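Notes from the Drollard Society, May 2022

Our away trip to Hennessy is over, and the trophy stays there for another year. Lositz is a lovely course if you like walking uphill into the wind, turning round, and finding the wind has turned round with you. I took 2 balls out on the first morning and was borrowing by the fourth tee.

Shuzhen Liang won the longest drive, helped by a cart path that sent her ball off towards the clubhouse at some speed. The rules sheet is silent on cart paths. I wrote the rules sheet in February, so I shall say no more.

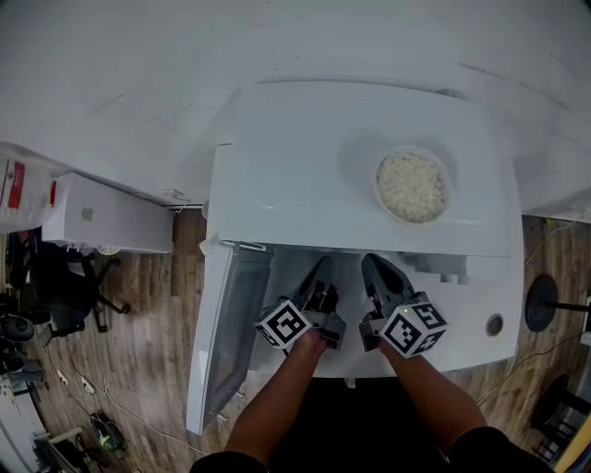

The second day was played in what the starter called a light mist. My waterproofs, bought for their "breathable" lining, breathed in. Sigrún Nørgaard went round in a woolly hat and one glove and beat the lot of us by five shots. She has asked me to mention this, and then asked again by text.

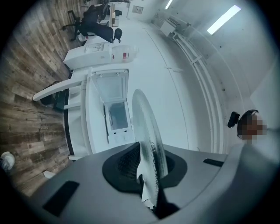
Next trip: Tiraser

We have tee times held for the autumn. The course is flatter than Lositz and the bar shuts later, two points that got a bigger cheer than the greens did. Rooms are twin only, so please tell me now if you snore, or if your usual partner says you do.

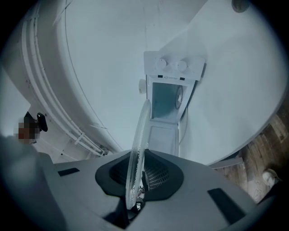 Deposits go to Sigrún, who is far better than I am at chasing people. Bring a proper ball marker this time; the biscuit at the eleventh was eaten by a crow and we had to replay the putt. Anyone who left a single grey sock in the minibus can have it back at the next meeting.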